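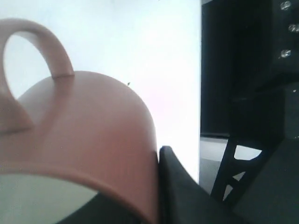
Protokoll vom Treffen der Küchenrunde, 13.12.2023. Los ging es mit dem Geschirr, weil das beim letzten Mal schon liegen geblieben war, und ich schreibe wieder mit, obwohl ich eigentlich nur Kekse mitbringen wollte! Pravel möchte bis März wissen, welche Becher wir nachbestellen. Cidetti hat uns ein Angebot über 43 Stück geschickt, in Weiß, und da ging die Diskussion gleich los. Ich bin ja für das Terrakotta mit der matten Oberfläche und dem hellen Inneren, und der runde Henkel ist so kräftig, dass man ihn auch mit kalten Fingern gern anfasst. Die Mehrheit sah das ähnlich (danke!). Weiß ist also vom Tisch. Ich frage bei Cidetti nach, ob es den Farbton noch gibt und ob der Preis von 124 Euro dann bleibt.

Zweiter Punkt war das Spülen. Chávez wünscht sich, dass Becher über Nacht kopfüber auf dem Tuch trocknen und morgens weggeräumt werden. Darüber haben wir viel zu lange geredet, bestimmt länger als über das Geld - am Ende waren 18 dafür,

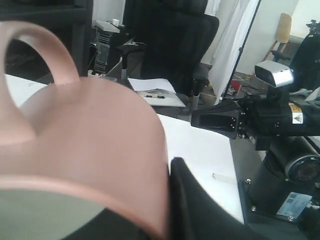
und gegen den Vorschlag hat niemand gestimmt, es gab nur zwei Enthaltungen. Gilt ab sofort, auch für die Spätgruppe. Wer einen angeschlagenen Becher findet, stellt ihn bitte auf die Fensterbank und nicht zurück zu den anderen. Die Tüte mit den Schwämmen von Pisum ist übrigens wieder da, sie lag unter der Spüle.

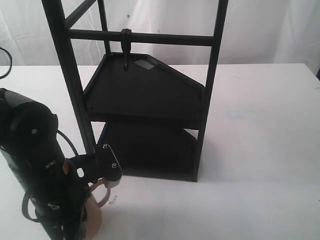

Marisol Echeverri

Dann noch das Regal. Ich finde das schwarze Metallgestell mit den zwei Böden richtig schick, aber für alle Becher wird es wohl eng. Beschlossen: Oben kommen die Becher hin, unten die Untertassen, und an den Haken das Geschirrtuch. Für weitere Haken dürfen wir bis zu 100 Euro ausgeben, inklusive Kleinkram. Offen bleibt, wer die alten Gläser mitnimmt - bitte bei mir melden, gern auch abends.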